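Les bacs gris, ou comment j'ai fait la paix avec les jouets

Chez nous, pendant des années, les jouets ont habité partout — sous le canapé, dans la baignoire, une fois même dans mon sac de travail, en pleine réunion ! J'ai tout essayé : les paniers tressés (jolis, fichus en deux mois), les tiroirs à étiquettes, la menace. Et puis Zerrin Duman, ma voisine du passage Moulin, m'a parlé des grands bacs gris, ceux qu'on voit dans les ateliers et qui ne craignent plus rien.

J'en ai trouvé 2 d'occasion en août, et franchement, je ne reviendrais en arrière pour rien au monde. Ils sont lourds, ils sont moches, mes beaux-parents les détestent. Mais on y verse tout en vrac et les enfants rangent enfin, parce qu'il n'y a rien à ouvrir, rien à trier, rien à empiler. Zawadi Chege, qui garde chez elle jusqu'à 134 figurines (elle tient une liste !), m'a juste conseillé des parois inclinées, bien plus commodes pour les petits bras.

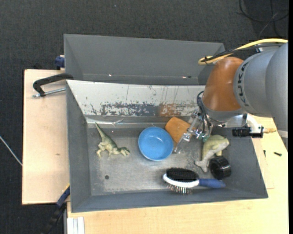 Côté usure, je suis devenue très indulgente. Une paroi rayée, de la peinture écaillée, un fond tout éraflé, ça me va très bien : au moins je ne sursaute plus quand un dinosaure vert y atterrit de travers, la queue en l'air. Un coup d'éponge le dimanche soir et on recommence le lundi.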